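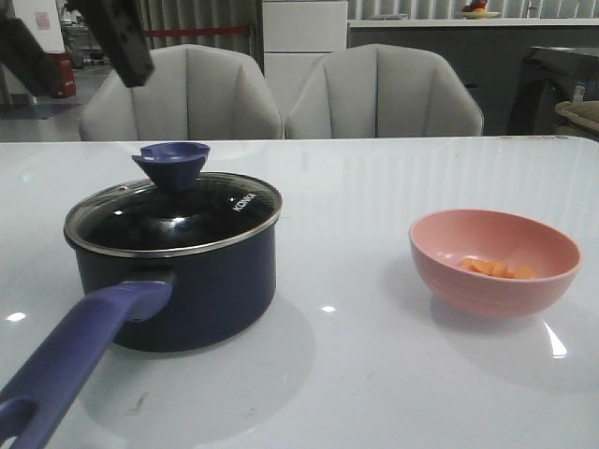

Basic Cooking Skills, Unit 4: Small Saucepan Work
Instructor: Ifigeneia Alexiou
Lab kitchen: Brannigan Building

Reading for this unit: the Lundow course packet, page 76 to page 100. Bring the packet to lab.

1. Parts of a saucepan

A saucepan has one long handle, straight or slightly sloping sides, and usually a lid. A stockpot or Dutch oven has two short handles. Know these terms for the quiz:

Body. The part that holds the food.
Bracket. The raised piece where the handle joins the body. Check it before use. If the handle moves at the bracket, give the pan to the instructor.
Handle. Most long handles have a hanging hole near the end.
Lid. Glass lids usually have a metal rim.
Knob. Plastic knobs are common. Use a dry towel or mitt on any knob once the pan has been on the burner.

2. Dicing

For this unit we use carrots. Peel, trim both ends, and cut a thin slice off one side so the carrot lies flat. Cut into planks, then sticks, then cubes. Small dice is 1/4 inch. Medium dice is 1/2 inch. Use small dice for the lab.

Put cut pieces in a bowl before you start the next vegetable. Do not leave them on the board. Even pieces cook at the same rate, and most of the uneven results in past labs came from the ends of the carrot, where the sticks get thin. Set the thin ends aside for stock.

3. Simmering with a lid

Lid on: water heats faster and less of it is lost.
Lid off: liquid reduces and flavors get stronger.
Lid tilted: somewhere between, and useful when a pan is close to boiling over.

Open a lid by lifting the far edge first, so the steam goes away from your face. With a glass lid you can check for bubbles without opening it. Do not run a hot glass lid under cold water.

Turn the handle in toward the back or side of the stove. It should not stick out over the front, and it should not sit over another burner.

4. Lab procedure

Work in pairs. Each pair needs one saucepan with lid, one bowl, one board, one knife.

Dice two medium carrots.
Add one cup of water and a pinch of salt to the pan. Cover and bring to a boil.
Add the carrots, cover, and lower to a simmer.
Test a piece with a fork at 5 minutes, at 7, and at 9. Write down the texture each time.
Drain, taste, and finish your notes before you wash up.

Wipe the table when you are done. Glossy tops show smudges, so use a damp cloth first and a dry one after.

5. To turn in

One page per pair, with your texture notes and a short answer on which time you preferred and why. Leave it in Jarosław Tomaszewski's mailbox, Room 269, before the next lab.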